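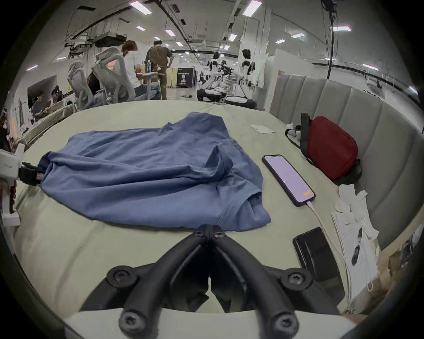
Garment sizing in this country rests on a label that means very little. A shirt sold as a medium by one shop may differ across the chest by more than a full size from a medium sold by the next. The letter is chosen by the seller, and the customer finds out at home. My view is that every garment sold should carry its own finished measurements, in centimetres, on the sewn-in label, and that the letters should be dropped.

The usual objection is that bodies vary, so no number can promise a fit. That is true of letters as well. A measurement makes no promise about the wearer. It states a property of the cloth: chest width laid flat, back length from collar seam to hem, sleeve from shoulder seam to cuff. A buyer who owns one shirt that fits can measure it once and compare.

A second objection concerns tolerance. Cut and sewn goods drift. Knitted fabric relaxes after cutting, and plain cotton shrinks in the first wash, mostly along the length. The maker already knows by how much, since the pattern has to allow for it. The label could give the figure after one wash at the stated temperature, with the tolerance printed beside it – 2 cm either way would be generous for a woven shirt and adequate for a jersey one. 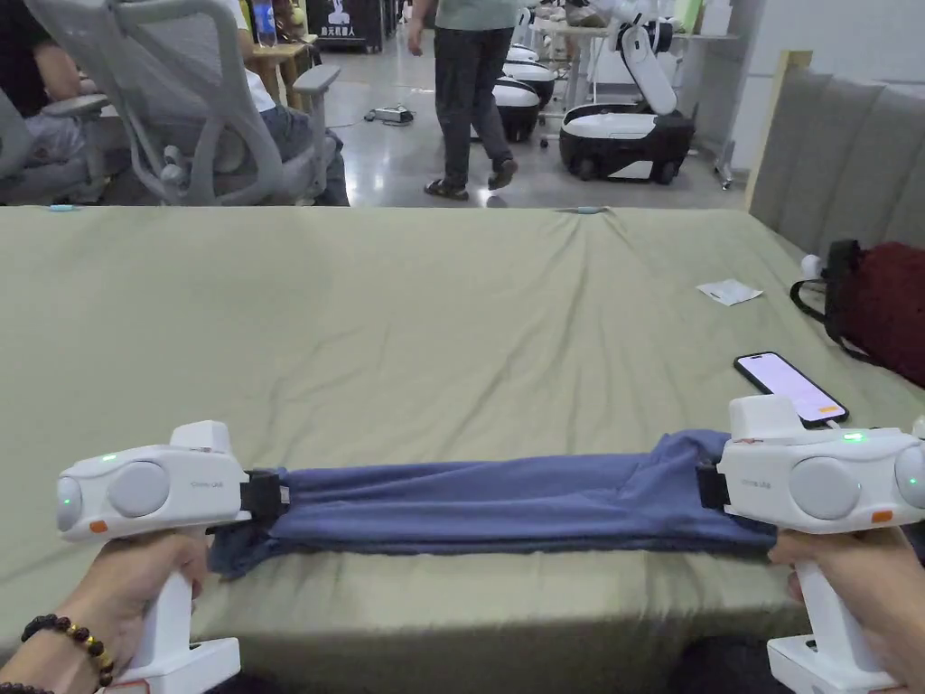
Blue-grey cloth folded lengthwise and held taut.

How the measuring is done matters more than the choice of unit. Cloth under tension reads long. Cloth with creases left in it reads short. The method sheet used at Kendale deals with this in one paragraph: lay the garment on a flat surface, smooth it by hand without pulling, fasten all buttons, and read from seam to seam. The Drilldale outlet adopted the same sheet for its returns desk and then measured 194 shirts sent back as the wrong size. Most were within the maker's own specification. The specification had simply never been shown to the buyer.

Cost is the weakest of the objections. The care label is printed already, and three more lines of type add next to nothing to a run of 3,000 pieces. What the trade would lose is the freedom to call a larger garment by a smaller letter, which has some value in selling and none in wearing.

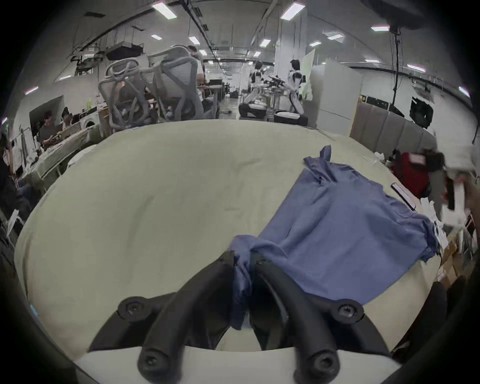 Alvarado, writing in after an earlier version of this piece, thought I had let the tape measure off too lightly. Most people at home own a dressmaker's tape that has stretched, the letter said, and a buyer who compares a true label with a false tape is no better off than before. The remedy proposed was a printed scale on the swing ticket.

I accept the point about tapes, though a worn tape is at least wrong in the same direction each time, so a comparison between two garments measured with it still holds. Comparing a tape reading with a printed figure is the harder case. A steel rule costs little and settles it.

The Enach catalogue has listed flat measurements for its work shirts for several seasons, beside the letters. I would keep the first column and delete the second.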